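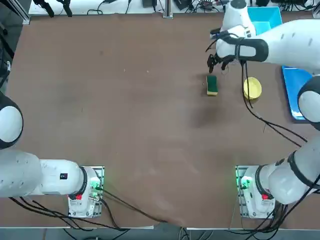

Figure 1. The bench during a sponge trial, seen from the head camera. The right gripper is over the sponge, with the yellow bowl to its right.

3. The build

3.1 Bench and arms

The rig, which we call Nullden after the result it produced in its first month, stands in the back half of a shared workshop in Skorville. The front half belongs to people who make chairs. Both arms are bolted down near the front edge of a brown tabletop on metal plates (Figure 1), and each base has a red button on its front, where a person leaning in to save a bowl can reach it. We lean in often.

The table was the second we tried. The first was a folding one, and it passed every bump from the left arm straight to the right, so that the two seemed to be having an argument through the furniture. Its replacement is heavier, flat enough for our purposes, and matt, which matters a good deal to the camera. A glossy top gave us a second, ghostly gripper in the depth readings. The scuffs came later and are our own work.

The arms were bought second-hand and had been set up by their previous owner with limits so cautious that neither could reach the far corners. Mairéad Ó Dubhghaill rewrote the limits over a fortnight in May, using a tape measure, a borrowed plumb line and a good deal of language. Her version lets either arm cross well over to its own far corner. It also lets them meet in the middle, and a separate check, described in 3.3, exists to stop them doing so at speed.

3.2 Cables

We had planned to say little about cables. In the event they took up more of our evenings than the control software did. The gripper leads hang from the wrist and trail over the table in long loops, and a loop that is harmless in one pose will sweep a light object aside in the next. Our first answer was to tie the leads tightly along the arm. This worked until the wrist turned fully and pulled a connector out of its socket. Our second answer was a spring-loaded reel, which pulled back hard enough to bend the wrist off target. The third, still in use, is slack. We leave plenty of it, and the planner treats a wide strip beside the gripper as occupied whether or not a cable happens to be in it.

The cost is that objects cannot be set down close together on the cable side. A person would simply move the cable. We did try teaching the left arm to do this, and stopped when it became clear that it had learnt to unplug the right one.

3.3 Control

All the software runs on one desktop computer, named Buckley, which was retired from accounts work and has kept the temperament. Camera images come in at 30 frames a second. A small network proposes a grasp, a planner turns it into a path, and the collision check either passes the path or refuses it. Refusals are logged with a short reason. In the early logs the commonest reason by far was "unknown", and we have left those entries in the released data as a warning to others.

The network, Grundden, was trained on 200 grasps that we guided by hand. This is a small number, chosen on the sound scientific basis that our wrists hurt. Most of the grasps used soft or forgiving items, sponges above all, and the bias shows in the results. Grundden approaches everything as though it will give a little when squeezed. Bowls do not.

3.4 Trial procedure

Each trial begins with the arms parked and the objects placed by hand. The person placing them is asked to do so carelessly. This proved harder than it sounds, and by the second evening all of us were lining things up with the table edge without noticing, so the positions are now read from a printed list of random numbers. An arm then has four attempts to pick up the named object and put it in a container. Touching the object without lifting it counts as an attempt. So does lifting the wrong object, however neatly.

We ran 50 trials with the sponge before moving on to anything else. A trial was stopped and thrown out if someone pressed a red button, if the lights went off (the workshop switches are on a timer, and the timer is on the chair makers' side), or if sawdust settled on the lens. The last of these was frequent enough that wiping the lens is now the first line of the checklist. Discarded trials were run again from the same row of the list.

The one change made after trials had begun was to the height at which the gripper pauses before its final descent. At the original height the shadow of the arm fell across the object and the network lost confidence in it. Raising the pause by a hand's breadth helped. Moving the lamp helped more, and we regret the order in which we tried them. Results for both heights are reported separately in Section 4.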